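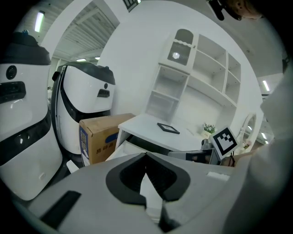 *Dudia Shawky, robot safety trainer*

I love a boring rule, and my favorite is this one: show the marker before you start. Hold the card up where the gripper's camera can read it, every take, even the 111th. Our team at Merkia wrote it down in January, and wow, I wish we'd done it sooner! Every lab should publish its start-up steps (ours fit on one page), so the rest of us can borrow the good ones and argue happily over the others.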